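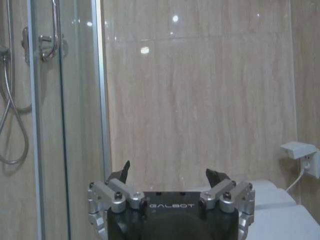 Tile wall next to the shower glass, lights on.

Glossy beige tile and shower glass: cleaning routine and sealing

tilde_west wrote:
Small bathroom, beige marble-pattern tile on the walls, beige tile on the floor, glass shower enclosure on the left as you come in. The wall tile is glossy, so every ceiling light shows up as a hot spot, and any film left by a cleaner shows up around the hot spot. I want a weekly routine that leaves no haze on tile or glass. Current method is Lodero bathroom spray, wipe with microfiber, no rinse. Water is hard. Tile is glazed porcelain according to the invoice. Grout is cement based, unsealed as far as I know.

Two questions. Is the haze from the cleaner or from the water? And is there any point in sealing the wall?

grout_and_about wrote:
Probably both, but start with the cleaner. Spray and wipe without a rinse leaves surfactant on the surface. On matte tile you never see it. On gloss you see it from the door. Test one tile: plain warm water, clean cloth, then a dry cloth. If the haze is gone, it was residue. If it stays, it is mineral and you need a mild acid.

Don't seal glazed porcelain. The sealer has nowhere to go and dries as a film. Seal the grout only.

mcardoso_bath wrote:
Agree on sealing, disagree on the test. Warm tap water in a hard water area puts down its own spots if the second cloth is late. Use distilled for the test tile or you won't know what you are looking at.

For the weekly job I squeegee the wall top to bottom, overlapping passes, and wipe the blade between each pass. The horizontal joint between the upper and lower tile catches the blade and leaves a line of water under it, so that joint gets a separate wipe.

grout_and_about wrote:
Distilled is overkill for one tile. Dry it right away and tap water is fine.

tilde_west wrote:
Ran the test with tap water and dried it immediately. Haze gone on the wall tile. The shower glass is a different story, still cloudy in the lower part after the same treatment. So residue on the wall and scale on the glass, I assume.

Rest of the room, for anyone planning an order of work. The toilet has an electronic bidet seat with the side control panel, and the outlet is on the back wall to the right of it. 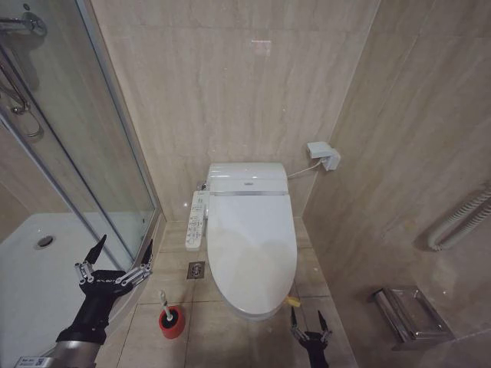
Can the acid cleaner for the shower glass also go on the bidet seat?
Keep it off the seat and the control panel; use a damp cloth with a drop of dish soap, and follow the seat manual for anything stronger.

mcardoso_bath wrote:
Same goes for the chrome. The supply valve behind the toilet and the shower fittings should not sit under acid. Short contact, then rinse. Same for the drain grate in the floor, which always gets the runoff if you rinse toward it.

For the glass I use Clurance descaler, 2 minutes, nonscratch pad, full rinse, squeegee. Repeat once if needed. Don't extend the contact time instead of repeating, particularly near unsealed grout.

paiva_tilework wrote:
Tile setter, mostly small bathrooms. Wet the grout with plain water before any acid goes near it. Saturated grout takes up less of the product. After the descaling is finished, rinse, let the joints dry fully, then seal. I leave them 8 hours with the fan on at minimum and overnight when I can.

Cleaning order: glass, wall tile, toilet exterior, floor. Move the brush holder out before the floor, wash it separately and put it back on a dry tile. A holder returned wet leaves a ring.

grout_and_about wrote:
I would do wall before glass. Overspray from the wall cleaner lands on the glass, and then you do the glass twice.

paiva_tilework wrote:
Spray the cloth and there is no overspray. Acid first, then everything it could have splashed gets rinsed in the normal course of the job. I'm not changing that one.

tilde_west wrote:
Glass first, then. Will spray the cloth near the outlet in any case. Switching from Lodero to a diluted neutral cleaner plus rinse for the weekly wall job. Grout sealer is Tekia, water based, bought in February and still closed. Any objection?

mcardoso_bath wrote:
None. Check the date on the bottle and wipe the excess off the tile face before it dries.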